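3. Materiales y procedimiento

3.1. Corpus de contratos

El corpus reúne 85 contratos de arrendamiento comercial redactados en español, portugués y alemán, cedidos por la gestora Konden tras suprimir los datos de las partes. Cada contrato se segmentó en cláusulas y se tradujo al español jurídico mediante la memoria de traducción Teltetti, alimentada con 820 unidades terminológicas revisadas. Las cláusulas de extensión superior a 1000 palabras se dividieron por apartados, conservando la numeración original.

La ficha de resumen contiene cinco campos: duración, renta y revisión, obligaciones del arrendador, obligaciones del arrendatario y causas de resolución. Cuando una cláusula afecta a más de un campo -- caso frecuente en las garantías -- se registra en todos ellos con una remisión cruzada.

3.2. Equivalencia funcional

Se adoptó un criterio de equivalencia funcional para las figuras sin correspondencia directa en el ordenamiento de destino. El término de origen se mantiene entre corchetes en su primera aparición y va seguido de una glosa breve. Las discrepancias entre traductores se resolvieron con la guía Suteritz, en su versión de julio, que da prioridad al efecto obligacional de la cláusula sobre su denominación. 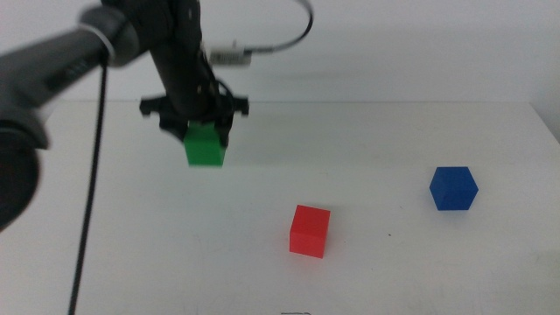
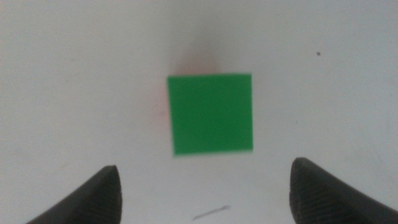

Figura 2. Cubo verde sujeto por la pinza (primera imagen) y bloque verde sobre superficie blanca (segunda imagen).

¿Qué tratamiento recibe una cláusula cuya versión traducida admite dos lecturas con efectos distintos sobre la renta?

Se consignan ambas lecturas en el campo de renta y revisión, acompañadas del texto de origen, y la ficha queda marcada como pendiente de revisión jurídica. El traductor no elige entre ellas, aunque puede indicar cuál resulta más coherente con el resto del contrato.

3.3. Control de calidad

Cada ficha fue cotejada con el original por un segundo traductor, sin acceso a las notas del primero. Los errores se clasificaron en omisión, adición y cambio de sujeto obligado. Esta última categoría se contabilizó por separado, dado que una inversión entre arrendador y arrendatario altera el contenido de la obligación aun cuando la terminología sea correcta. Las fichas corregidas se exportaron al módulo Phí, donde se comprobó la integridad de las remisiones cruzadas antes del análisis descrito en la sección 4.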